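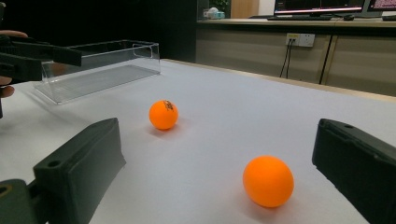
¿Por qué bota tanto una pelota de ping-pong?

¡Hola otra vez! Hoy toca hablar de una cosa que seguro que has tenido en la mano y que seguro que has perdido debajo de un sofá: la pelota de ping-pong. Es pequeñísima, no pesa casi nada y hace un ruido que reconocerías con los ojos cerrados. Toc, toc, toc, toctoctoctoc... y silencio. (Ahora te cuento por qué suena cada vez más rápido, que a mí me costó años entenderlo.)

Empiezo por lo que hay dentro. ¿Lo sabes? ¡Aire! La pelota es hueca, como una cáscara de huevo redonda. Por fuera lleva una capa de plástico muy fina y por dentro aire normal y corriente, del mismo que estás respirando tú. Una pelota reglamentaria pesa menos de tres gramos. Si tienes una báscula de cocina en casa, pon una encima y verás que a lo mejor la báscula ni se entera.

Cuando yo era pequeña no eran de plástico corriente, eran de celuloide, un material que olía un poco raro (como a alcanfor) y que ardía con muchísima facilidad. Por eso en las competiciones se cambió a otros plásticos. Si encuentras pelotas viejísimas en casa de tus abuelos, no las acerques nunca al fuego, ¿vale?

Lo del bote

Vamos a hacerlo a cámara lenta, dentro de la cabeza. Sueltas la pelota. La Tierra tira de ella hacia abajo, y cuanto más rato cae, más deprisa va. Llega a la mesa y ¡pum! En ese momento pasa algo que no puedes ver porque dura poquísimo: la pelota se aplasta un pelín por abajo. Muy poco, pero se aplasta. El plástico se dobla como un muelle y enseguida quiere volver a ser redondo. Al estirarse otra vez empuja contra la mesa, y la pelota sale disparada hacia arriba.

A las cosas que se deforman y luego vuelven a su forma las llamamos elásticas. Una goma del pelo es elástica. Un trozo de plastilina no lo es: lo tiras al suelo, hace plof y ahí se queda, chato y tan tranquilo.

Ahora viene lo del ruido. En cada bote la pelota pierde un poco de energía. Una parte se va en sonido (el toc), otra en calentar una pizca de nada el plástico y la mesa, y el aire también la frena. Así que cada vez sube menos. Y si sube menos, tarda menos en volver a caer, y los tocs se van juntando y juntando hasta que parece una ametralladora de juguete. ¡Pruébalo ahora mismo si tienes una cerca!

Una que se escapa

Otra cosa que me encanta de las esferas es que apenas tocan la mesa. Un libro apoya toda la tapa y por eso se queda quieto aunque le soples. Una bola apoya solo en un puntito, y con nada que la mesa esté inclinada, o que alguien pase deprisa por al lado, se pone a rodar. Neema Gachanja, que es mi sobrina y tiene 8 años, dice que las pelotas de ping-pong «tienen prisa». Me parece una definición estupenda.

Si quieres saber si la mesa de tu cocina está recta, pon una pelota en el centro y suéltala con mucho cuidado. La mía se va siempre hacia la ventana. Todas las mañanas, con el desayuno puesto, todo cuesta abajo y yo sin enterarme.

¿Y por qué naranjas?

Las pelotas de ping-pong suelen ser blancas o naranjas. El color sirve para verlas bien, así de sencillo. Una naranja encima de una mesa blanca se ve enseguida, y una blanca encima de esa misma mesa se despista mucho más.

Fíjate además en la sombra. Cuando pones algo de un color muy vivo sobre una superficie blanca, la luz rebota en el objeto y cae un poquito teñida sobre lo blanco. Debajo de la pelota naranja que está más al fondo, la sombra tiene un tonillo entre naranja y rosa. ¡Las sombras no siempre son grises! Haz la prueba con un tomate encima de un folio, junto a la ventana.

Y ya que estamos, un truco para el ojo: dos pelotas iguales no parecen iguales si una está cerca y la otra lejos. La de cerca se ve mucho más grande. Tu cerebro sabe corregirlo casi siempre, pero si cierras un ojo le cuesta más. Pon una pelota a un palmo de tu nariz y otra en la otra punta de la mesa, cierra un ojo y compara.

Tu experimento

Necesitas una pelota, una regla larga (o un metro de costura), un lápiz y alguien que te ayude a mirar. Pega la regla a la pared, de pie. Suelta la pelota desde arriba del todo sin empujarla y que tu ayudante diga hasta dónde sube después del primer bote. Apúntalo. Repítelo unas cuantas veces, que el ojo se equivoca.

Después cambia de suelo: baldosa, alfombra, un cojín, la hierba del parque. Antes de soltarla escribe lo que crees que va a pasar, y no hagas trampa borrándolo luego. Mi amigo Idrisa lo hizo con sus hijos sobre una toalla doblada y la pelota apenas se levantó 2 centímetros. La toalla se había tragado casi toda la energía.

También puedes comparar con una canica y con una pelota de tenis, aunque la canica mejor sobre algo que no se raye (te lo digo por la mesa del comedor de mi madre, perdón, mamá).

Si se te abolla

Todos hemos pisado alguna. Si la pelota está hundida pero no rota, pídele a una persona mayor que la ponga en un vaso con agua bien caliente. El aire de dentro se calienta, necesita más sitio y empuja el plástico hacia fuera. A veces sale el bollo entero y a veces queda una arruguita. El agua caliente la maneja la persona mayor, tú miras y avisas cuando se hinche. Si tiene una raja no hay nada que hacer, el aire se escapa y ya no empuja.

Kibet me ha escrito para preguntar si una pelota de ping-pong flota. ¡Claro que flota! Prueba a hundirla con un dedo en el lavabo y suéltala de golpe. Pero ponte una toalla cerca.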